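Search this forum
Search titles only
Advanced search

Thread: Latch tasks and hand-held gripper demos, does the amount of data matter less than where you start?
Board: Manipulation / Learning from demonstration
Posted by skirko_bench, December

I've been working on a small comparison and would like some opinions before I write it up. The task is opening and closing snap-latch boxes. All the training data comes from people holding a gripper tool with a wrist camera and doing the job by hand, no teleoperation. The policy then runs on an arm with the same fingers fitted.

The question was whether the starting pose of the demo matters more than the number of demos. Most of the collection guides I've read say to start anywhere comfortable. I had 139 demos recorded that way, and the policy trained on them was poor. It would get to the box, close on the lid and push the whole thing across the table.

So I recorded a second set of 139 with one rule. Every demo has to begin with the fingers wide open, well back from the box, and with both latches in view. The operator holds still for 2 seconds and then moves in. Same box, same table, same network, same training schedule.

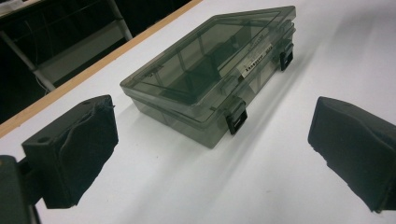
With the second set, the policy opened the near latch in most of its trials and got the far one often enough to be worth measuring. The first set almost never got the far one. I ran 12 trials per box angle for both policies. My reading is that the still period gives the network a clean look at where the latches are before the fingers start covering them. Once the left finger is over the near latch there isn't much left to go on.

See-through plastic makes it harder. The dividers show through the lid and the network seems to pick up on those edges. I tried a solid-coloured box of a similar size and the gap between the two data sets got smaller, but it was still there.

What I'd like to know is whether anyone has seen the same thing on other tasks, and whether you think the comparison is fair as it stands.

-----

thevar_fan wrote:

We saw something like it with drawer handles. Our operators were starting with the gripper already half on the handle to save time, and the policy learned to expect the handle in the bottom of the picture. It did nothing useful from further out. We threw out the close starts and it improved.

I wouldn't put it down to the 2 seconds, though. I'd put it down to the distance. Have you separated those?

-----

skirko_bench wrote:

Not yet. Both changed together, which I know is a weakness. The plan is a third set, far start and no hold.

-----

lowtorque wrote:

I don't think it's a fair comparison. You recorded the second set after the first, so your operators had already done the task 139 times. They were better at it. Smoother demos give you a better policy no matter where you begin. If you want to make a claim about starting pose, you need to mix the two conditions in the same session and shuffle the order.

Also, a hold at the start is a known nuisance. The policy learns to sit there doing nothing. Did you trim it before training?

-----

skirko_bench wrote:

Fair point on the order. One operator did both sets and the other only did the second, so I can split it that way and see. I'll post it when it's done.

I didn't trim the hold. The policy did hang at the start in a few trials. I counted those as failures.

-----

drutard_arms wrote:

I'm with lowtorque on the shuffle but not on the trimming. We run the Drutard fingers with foam pads and we keep a short hold in every demo. It gives us something to line the camera clock up against. If the policy hangs, we drop most of the still frames and leave a handful. No need to cut them all.

What are your pads like? Ours bunch up after a lot of use, and then the same closing command gives you a different grip. If you changed pads between sets, that's another thing that moved.

-----

skirko_bench wrote:

Same pads the whole way through. They've got a bit of a crease in them by now. If anything, that should have hurt the second set.

-----

thevar_fan wrote:

Or helped it. A worn pad can catch the lip of a latch better than a new one. I'd swap them and run the 12 again.

-----

lowtorque wrote:

To be clear, I think the effect is probably real. I just don't think you can put a size on it from this. Twelve trials per angle is thin when the two policies fail in different ways. One shoves the box and the other misses the far latch. I'd report those as separate columns instead of one success rate.

-----

predel_user wrote:

Has anyone tried this with a large pretrained model under it? We fine-tuned on top of the Predel weights with 3000 demos from mixed tasks, and starting pose made hardly any difference by then. My guess is that this is a small-data problem and goes away if you record enough.

-----

skirko_bench wrote:

Could be. But recording 3000 of anything isn't an option here, so it's still my problem. I'll do the shuffled version first, then far start with no hold, then new pads. Failure types in their own columns.

-----

Comments (3)

gumleaf: Does the box slide on your table? Ours did until we put a mat under it, and half our failures went away.

skirko_bench: It does slide. I've left it that way on purpose, as the arm has to cope with it eventually.

quietservo: Following this one. Please post the no-hold numbers even if they're boring.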